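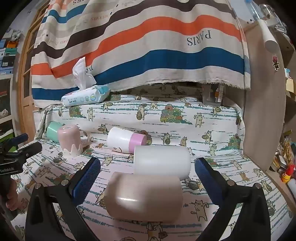

Rules I keep for cup sessions

Wednesday, February 26, 2020

I have been recording gripper demonstrations at home since August, mostly cups, and mostly in the evening after work. Aishwarya Iyer, who checks the recordings for our group, asked me to write down the rules I follow so the two new people can start from the same place. We call the whole effort Plimwood. The rules below are mine, and where they differ from the group sheet I say so.

Before the first take

Wipe the pads. Skin oil and dust change how smooth plastic slides, and you won't notice it until an easy pick starts to fail. I wipe both jaws before the first take and again every 52 takes. The group sheet says every 100, but I found that too long.

Open and close the jaws fully, six times, with nothing between them. Listen for grit. Check the screws with a driver, not with your fingers. Eliécer Usuga lost an evening of work to one loose screw that let a pad tilt a few degrees. All of his takes looked fine at normal speed and had to be thrown out anyway.

Write down the cup set by number. Every cup in my house has a number in a notebook, with its height, its widest point and what it is made of. If a cup chips, it gets a new number.

Setting out the objects

Do not arrange the cups nicely. This was my worst habit. For the first few weeks I set them out like a shop window, all upright and evenly spaced, and Anas Khoury pointed out that I had recorded the same problem 300 times. Now I tip them out and leave them where they stop, unless one is out of reach.
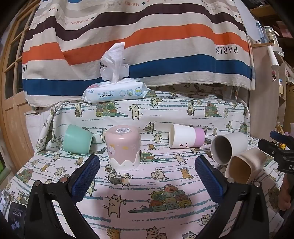 The sheet on backgrounds was written by Ruth Lozano, and it is short: use what you have, change it between sessions, and log the change. People tend to read this as permission to use a plain gray mat every time. Please don't. A plain surface makes every edge easy to find, and homes are not like that. Printed cloth is good, and cartoon cats all over it are better than stripes alone, as the shapes compete with the objects. I also want the cups lying in different directions, with at least one upside down and one partly in front of another. Stickers and barcodes can stay on. The only surfaces I refuse are mirrors and clear glass, and that is a limit of our cameras.

During a take

One pick, one place, then stop. If you drop the cup, keep recording, pick it up again and mark the take as "recovered." Do not delete it. Mercedes Arango says recovered takes are the ones she asks for most, and we only have 37 good ones so far.

Move at the speed you would use with a full cup. Fast hands give blurred video and bad position tracking. I hum to keep the pace — anything slow will do.

Keep your free hand out of the space between the jaws and the object. If you have to nudge something, end the take first.

Stop when you are tired. I get sloppy after some two hours, and it shows in the closing force before I feel it myself.

After

Copy the files the same night, to two drives. Watch the first and last take all the way through. Fill in the log while you still remember which cup gave you trouble. Mine goes in the shared Heder folder, with notes on any rule I broke and which takes it affects.

I have left out the naming scheme for files. Aishwarya is changing it again and I will add it once she has picked one.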